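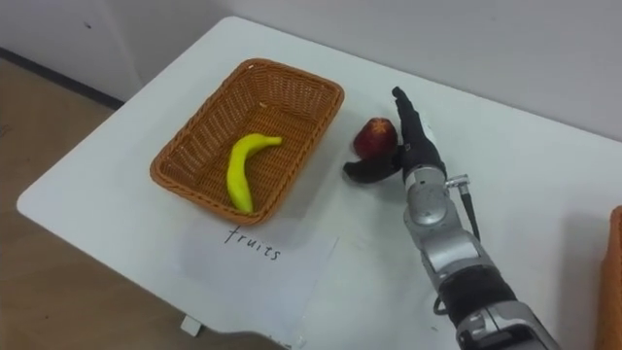 Sorting table at Starodau: banana in the fruits basket, hand beside the apple.

[Starodau-robots] Re: Fruit sorting, who is doing what before Flaltley?
Posted by Azucena Barajas, Dec 5, 2022

Hi all,

Sorry for the slow answer, I had marking to finish and then the list ate my first attempt (plain text only, remember, it really does bin anything with fancy formatting). I'm going to reply under Guadalupe's bits so it's easier to follow.

Guadalupe Pacheco wrote:
> I missed the last two evenings so I'm a bit lost. Are we still
> doing the sorting task for Flaltley, or did the stacking people
> win the argument?

Still sorting! The stacking lot put up a good fight but the entry form is in, and it says sorting. We get 18 minutes on the table including set-up, which sounds generous until you remember how long it took us to get the arm talking to the laptop at the open evening.

> Also is anyone changing the labels? Leopoldo said something about
> printed ones.

We're staying with handwritten for now. The rules say the label has to be on the table by the basket and has to be one a person could read, and that's all they say. So it's a sheet of paper with "fruits" on it in black, lowercase, a bit wonky. I quite like it wonky, because if the reading part can't cope with my handwriting I'd like to find out in our own room and not in front of a judge. Leopoldo is welcome to print a set and we can try both, but please keep the word the same. Someone wrote "fruit" on a spare and I lost most of an evening to that S.

> What's the hold-up with the apple? I thought grasping was done
> in April.

It was done in April for the tennis ball, ha. The apple is another matter. The fingers come in along one side and the thumb has to go low on the other, and if the thumb is even slightly late the apple rolls. We've had it off the table more than once, and apples do bruise, so please bring your own if you're practising, and don't eat the test one. The banana is much kinder to us. It stays where you put it, though every so often the hand decides to pick it up by the very end and it swings about like a pendulum.

I went through the Hultetti log at the weekend. It had 193 attempts in it, and nearly all the bad ones were apple, and nearly all the bad apple ones had the thumb starting too high. So that's the job, I think: get the thumb down sooner and leave everything else alone. Please, please leave everything else alone! If you want to try a different speed, save it under your own name and don't write over mine.
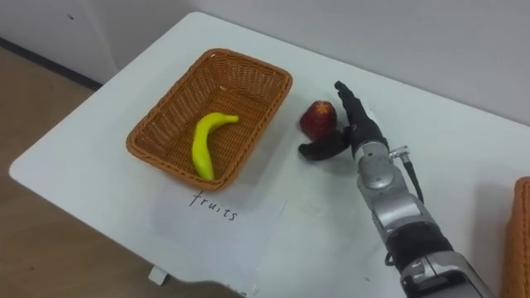 Apolinar thinks we should slow the last part of the reach right down and accept the lost time, as a dropped fruit costs us far more than a late one. He'd cap it so the hand creeps in once it's beside the fruit, then closes at normal speed. I was against this at first (I wanted us to be quick, I'll admit it) but he worked it through on the whiteboard and I couldn't find the hole in it. Evaristo could, or says he could, and promised to write to the list. Evaristo, this is your nudge.

> And do you need anything bought?

Yes please. More paper, a fat black marker that hasn't been left with its lid off, and some sticky-backed hooks for the cable on the bench. The black one that runs down the outside of the arm is fine as it is, don't touch it. Chávez have the hooks cheapest if you're passing. There's 40 left in the kitty, so keep the receipt and give it to Guadalupe. Oh, and put the baskets back where the marks in the notebook say. I know they look fine a hand's width over, but the arm doesn't see it that way and then I get messages at midnight.

If anyone can do the early slot next time, shout. I'll have the key.

Azucena

More in this thread
Re: Fruit sorting, who is doing what before Flaltley? (Leopoldo Salinas)
Printed labels, font question (Leopoldo Salinas)
Wrist joint squeak, anyone else hear it? (Evaristo Varela)
Lift to Flaltley, two seats going (Apolinar Manríquez)
Minutes of the open evening

This archive uses cookies to remember your list settings. Accept | Change settings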